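**Talk notes, Gramwood app rebuild, 27 Jul 2021**

- Say hi, thank Dušan Zupan for the slot (he gets the hard database questions!)
- Start with the old app: 355 screens, 140 of them just copies with a different button color. Pause for groans.
- We moved the checkout first. I was nervous about that one, and I'd still do it first.
- Britham wanted one code base for both phones, and so did I, mostly so I could stop fixing every bug twice
- Test group was 2,436 people. Read out the "where did my cart go" email, it's short
- If time's tight, skip the Drakden login story
- August: offline mode, then push messages. Don't promise a day!! 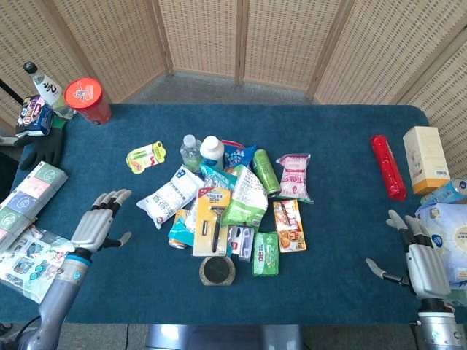

- Last bit, ask who here still ships on paper sign-off, then take questions till they kick me out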